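Start with the fingers wide open: house rules for handheld gripper demos

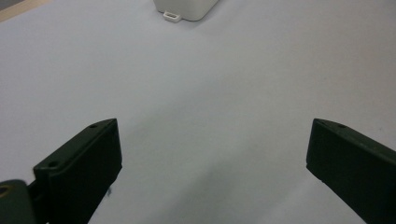 Posted by jirkby_bench
December 26, 2020, 9:14 am
Forum: Grippers and End Effectors

I've been writing up house rules for our handheld gripper recordings and I'm having way too much fun with it! Draft so far:

Fingers fully open at the start, nothing between them.
Object out past the tips, never already in the gap.
Plain pale covering on the table, no tape marks or labels in the work area.
Check the finger screws every 50 takes.

The small white box in my picture sits nearly out of view at the top, and I'd call that a legal start. Thoughts?

torque_ham
Love the open-fingers rule, we do the same. Disagree on the box though. Only the bottom of it is showing, plus that little slotted tab. I want the whole object in view before anyone moves. We threw out 79 takes in June over exactly this.

jirkby_bench
Ouch, 79! But people reach for things they only half see all the time – I'd like some of that in the set.

Madalena Simões
Moderator
Then write both down. Our rule at Veltaritz is "whole object visible, unless the take is tagged partial." We have 1,984 takes under it and very few arguments.

bravia_bob
White box on a white surface is a rough choice for a first rule sheet. I'd ask for contrast. And look at the soft gray shadow in front of the fingers – put a limit on that too.

torque_ham
No no, keep the shadows! If every take has perfect light you've learned one table. I'd drop the plain covering rule before I'd touch the lighting.

Madalena Simões
Agree on shadows. Just note the lamp setup in the log. Also, please add wear to the screw check. Those fingers have scuffs along the edges, so write down when you swap a set. We swap at 800 takes.

jirkby_bench
Great stuff, adding the partial tag, lamp notes and a wear line. Keeping the plain covering for now, sorry Ham! Version two goes up tonight.

bravia_bob
Still want my contrast rule :)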